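Chapter 7
The Open Day: Showing a Robot at Work to Visitors

What you will learn in this chapter
How to choose a task for a public demonstration
Why a simulated run is prepared before the visitors come
How to talk while the robot is moving
How to collect questions and use them afterwards

7.1 A day in Cornton

In June the training center in Cornton opened its robot hall to the public for one day. The center belongs to Mollum, a firm which builds small work cells for packing and sorting, and the hall is normally used for courses. On the open day 300 visitors came through it in groups of 28 or fewer. Many of them had never stood near a robot arm. Others were technicians from the region who wanted to see how the cell called Dorkummont was programmed, and a few were students who already knew the theory from books like this one.

These three kinds of visitors do not want the same thing. The first kind wants to see movement. The technicians want to see the program, the error messages and the time of the cycle. The students want to ask why the arm took one path and did not take another, shorter one. A demonstration must give something to each of them in the same fifteen minutes, and this is the problem we study in this chapter.

The staff in Cornton decided to use a very simple task with two blocks, one flat and square, the other in the form of the letter L. The finished position is that the L lies on top of the square. A child can understand the goal without any explanation, and still the task contains most of what we discussed in Chapters 4 to 6: finding an object, choosing how to grasp it, approaching it from a good direction, and releasing it without pushing it away.

Before any visitor entered, the task was prepared in simulation with the software package Henare. The package shows the table from a viewpoint at the gripper, with a very wide angle, so that both fingers are always visible at the sides. The staff made 1,782 simulated runs in the weeks before the open day, and looked by eye at 179 of them. During the demonstration the simulated view was shown on a large screen beside the real cell.
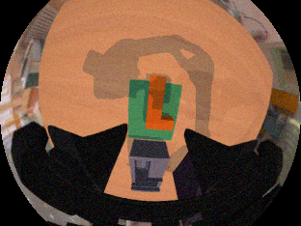

A visitor in the second group remarked that the screen was more useful to her than the robot, because from behind the safety line she could see the arm very well but not the blocks, and she asked why the real cell could not be shown from the same place. The instructor answered that it could, and that the question was a fair one. For the later groups he began with the screen and went to the cell only after the group had understood the goal.

We mention this remark because it shows a common mistake in planning. The people who prepare a demonstration know the task so well that they forget what can be seen from the visitor's side. They stand close to the table during the preparation, and the visitor stands three meters away.

The viewpoint at the gripper also has its difficulties. Straight lines near the border become curved, and distances are hard to judge. The arm throws a shadow on the table, and the shadow can lie over the blocks, as it does in our figure, where the upper part of the L looks much darker than its foot. For a person this is no trouble. For a program that finds objects by their color it may be a serious one, and we shall return to it in section 7.4. In Cornton the instructors learned to point at the shadow with a stick and to ask the group what it was. It was a good way to make a silent group speak.

7.2 The order of a demonstration

A demonstration of fifteen minutes can be divided in the following way. The times are those used in Cornton.

Two minutes: welcome, safety line, emergency stop.
Three minutes: the task on the screen, in simulation.
Four minutes: the real cell, one run at reduced speed and without talking.
Six minutes: questions, with a second run if the group asks for it.

The point "without talking" surprises many new instructors. They feel that silence is impolite. But a visitor who listens to an explanation looks at the face of the speaker, and misses the moment when the fingers close. Explain before the run, be quiet during it, and let the visitors begin the conversation after it.

Exercise 7.1
Stand at the place where your visitors will stand. Make a drawing of what you can see of the work surface from there, and compare it with a drawing made at the operator's place. Write down which steps of the task are hidden.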